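## 4. Setting Up Your Plot Sheet in Zonance Field

Zonance Field keeps track of which trees stay, which trees go, and who is going to be yelled at about it. The walkthrough uses the Moremby thinning unit. Swap in your own unit name, unless you also work at Moremby, in which case please don't make a second one. We have three.

**Before you start:** charge the tablet. A tablet at 30 percent in the truck is a tablet at zero by the second ridge, particularly in February.

1. Open **Units** and tap **New**. Type the unit name the way it appears on the contract map. The software treats "Gultdale" and "Gultdale " (with a space after it) as two different forests.

2. Load the boundary file. If the outline lands in the ocean, go back and pick the other map projection.
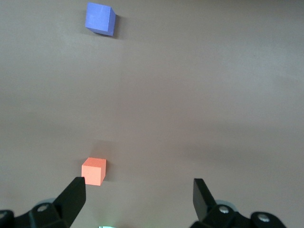
Once the outline sits on dry land, tap **Lock Boundary**. A locked boundary can be unlocked only by the person who locked it, so don't do this from a borrowed login. Ask Anum Baloch how her summer went.

3. Enter the cutting rule. For Moremby it reads: leave all pine, leave anything over the diameter limit, take the rest. Use the drop-down lists. The free text box marked **Remarks** is read by humans only, and not many of those.

4. Set the plot spacing. The default is 70 feet. Closer spacing gives you better numbers and a crew that no longer eats lunch with you.

 > **Note:** Changing the spacing after plots have been walked renumbers every plot. The stakes in the ground will not renumber themselves.

5. Tap **Generate Plots**. The Moremby unit produces 462 plots. If yours produces 1,102, you have probably entered the spacing in the box meant for slope.

6. Assign plots to crew leads. Drag each block onto a name. Danuta Kurek and Barbara Gajewski appear on the list by default and will go on appearing however often you remove them.

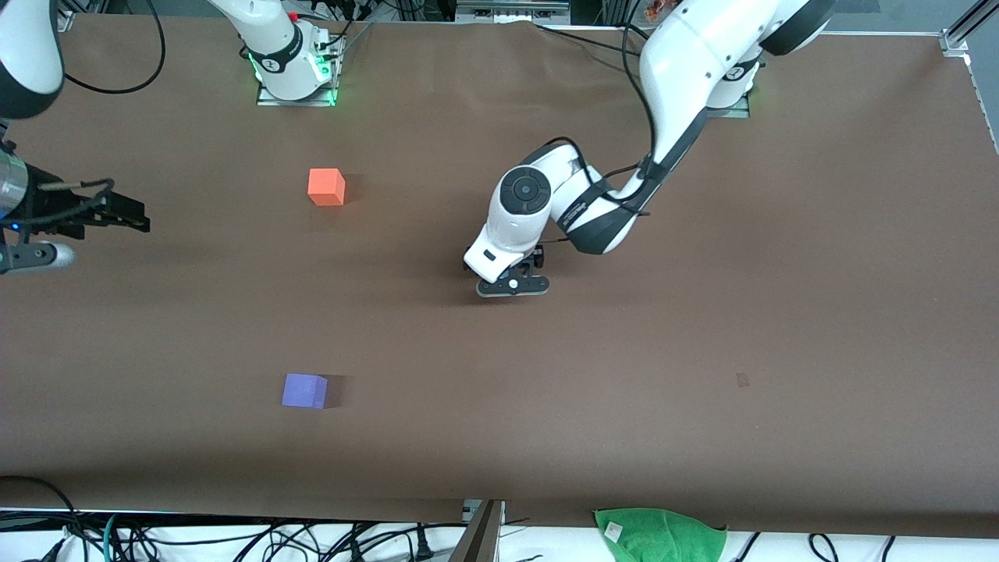 7. Tap **Sync** while you still have a signal. Wait for the green check mark. A gray check mark means the tablet would like to sync and wishes you well.

### Cautions

- **Do not** mark trees from the draft sheet. Drafts have a striped header. Paint does not come off bark.
- **Do not** edit the same unit on two tablets. The last one to sync wins, regardless of merit.
- Walczak paint guns pair with the tablet over Bluetooth. Turn pairing off before you clean the nozzle, or each test squirt will be logged as a tree.

If a sheet won't open after syncing, see Section 9, or call Genowefa Malinowski at the office before 4 p.m. She will ask if you locked the boundary.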